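Standia Wedding Archive -- Progress Report to Tisau, 19 Aug 2018

Scanning of the donated wedding albums is on schedule. To date 1,236 prints from 29 albums have been scanned at full size and checked for color. Three albums have pages stuck together and are set aside.
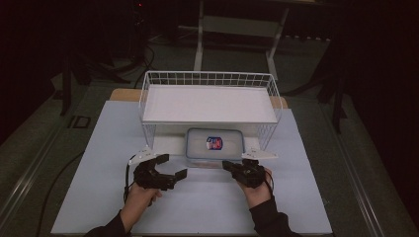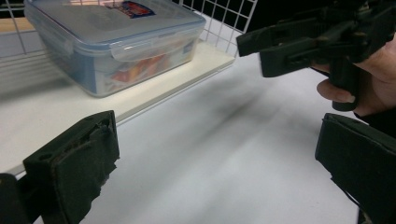 Captions are complete for 67 prints -- fewer than planned, as many families gave first names only. Uchida has returned the second batch of negatives. The Lesteo print order is unpaid and will be billed in December.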